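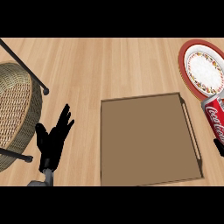
Sewwandi Paul
Test engineer, Manipulation Group

Members who came to the Wostier open day on Jul 16, 2021 spent most of the afternoon at the simulation desk, so this item covers that part of the visit. The hardware bay was open as well and will be written up in the October issue.

The demonstration used Plemix, the simulator Wostier runs before any policy is loaded on a physical machine. The setup is a two-handed tabletop task viewed from overhead: a woven basket on the left, a large brown box, a plate and a Coca-Cola can on the right, all on a wood surface. Both hands are black. The one between the basket and the box is open and holds nothing, and a fingertip of the other rests against the underside of the can.

Uldis Org, who maintains the task library, ran the session. Each task is stored as a layout file, a goal condition and a time limit. On reset, the simulator shifts every object within a set range and applies a small rotation. The goal check reads object positions directly from the physics engine, so a run is scored without anyone watching it. The library currently holds 218 tasks. A standard evaluation is 300 runs per task with fixed seeds, which lets two versions of a policy be compared on identical starting layouts.

Most of the questions concerned contact. Cylinders are a known problem: a can lying at an angle will roll on a light touch, and the simulated friction has to be tuned against measurements from the bench. Org's group does this by hand for each object and repeats it whenever the solver settings change. Woven objects are handled more simply. The basket has a detailed surface for rendering, but its collision shape is a coarse shell. Fingers can therefore appear to sink slightly into the weave during a grasp. He considers this acceptable for placing tasks and unsuitable for anything that requires lifting by the rim.

Visitors were also shown the replay tool. It steps through a saved run at 2 ms intervals and plots joint torque beside the overhead view. Several members asked whether replay files can be exported. They can, but only in the Plemix format. A converter written at Collado exists and does not yet support two-handed tasks.

The next visit is to the Kanavville site. Places are limited by the size of the control room, and names should be sent to the group secretary. Closed shoes are required in the hardware area.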